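Notebook, Sat 4 September
Written by Themba Steyn. Roland can read and put his remarks at the end.

Print this page | E-mail this page
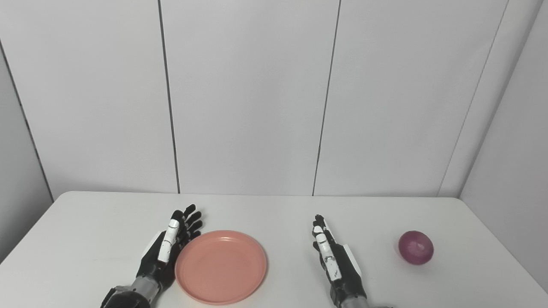
1. Where I am with the English exam

I sit the academic English test again in 16 days. My result from August was good in listening, acceptable in reading, and weak in writing. The department asks for one level higher in writing before they let me register as a doctoral student, so this is the only part which I must really improve. Reading I will keep warm with one text each evening.

I decided to use the same kind of notebook as for the bench work. It means date, what I did, what came out, what I change next. Before August I only had loose papers and a good feeling, and the good feeling was wrong.

2. Word list

I have now 880 words in the Enetti card program. The full academic list that Roland gave me has 4000, and it is clear I will not finish it. This week I stopped to add new words and only repeated old ones. Of the 31 cards that I marked as difficult on Monday, I still miss these:

albeit
to undermine (I mix it with underline, every time)
scarce / scarcely (the second is not simply the adverb of the first)
to account for
notwithstanding

The ones with small words after the verb are the worst. "Account for", "comply with", "refrain from". In my head the small word is free to choose, and in English it is not. I wrote new cards where the front side is a complete sentence with a hole in it. It takes longer to make them but I remember the sentence and the small word comes together with it.

Also I changed the program so it shows difficult cards in the morning. In the evening I press "known" too fast because I want to go home.

3. Timed essay

Topic from the Shezi practice book, second half, the one about whether universities should require attendance at lectures. Time allowed was 40 minutes. I used nine minutes for the plan, which is too much, and then I had no time for reading it again.

What Roland marked in it:

- First paragraph repeats the question almost word for word. He says the reader learns nothing until line six.
- I change opinion in the middle. In the plan I was against the rule, in paragraph three I am suddenly for it.
- "Informations" two times. "Researches" one time. I know this rule and still I write it.
- Articles missing before "library" and "majority".
- Good: the example with the evening students who work. He wants more of this kind and fewer general sentences.

I wrote the first paragraph new three times after this. The third one is four sentences and has my opinion in the second sentence. I glued it on the inside cover so I can compare with the next essay.

Question for Roland: is it allowed to write "I" in the exam essay? The Shezi book says yes, the Tindateck online course says to avoid it. I used it twice and you did not mark it.

4. Reading

Two texts, one on river trade and one on how birds learn songs. In the first I lost a lot of time on a single question about what the author "implies". I looked for a sentence which says it, and of course there is none. In the second I answered the detail questions first and kept this type for last. It went more calmly. I will do the same order next week and see if it is the order or only the easier text.

5. Study hours

The plan said two hours each day. Wednesday and Thursday I did less than one, there was a long meeting and then I was too tired to read. I will not try to catch up the missing hours on Sunday. I did that in August and on Monday I could not look at a card.

New plan until the exam:

Morning, before the lab opens: difficult cards only, 25 minutes.
Lunch: nothing. Eat.
Evening: one reading text, or one essay, never both.
Saturday: complete test with clock, phone in the drawer.
Sunday: free.

6. To do

Ask the office if the result goes directly to the department or if I must send it.
Bring passport, the student card was not accepted last time.
Give back the Grinusik grammar to the second floor library. Copy first the pages on conditionals.
Find two more essay topics which are not about education. I have written on education so often that I have sentences ready, and this does not help me when the topic is traffic.

Remarks R. Hollis:
"I" is fine, just don't start every sentence with it. Nine minutes of planning would be fine too if you then followed the plan! Try five, and write your opinion in big letters at the top of the sheet. Leave the next essay on my desk by Tuesday and I'll mark it the same day.

Last updated: Saturday, 6:40 pm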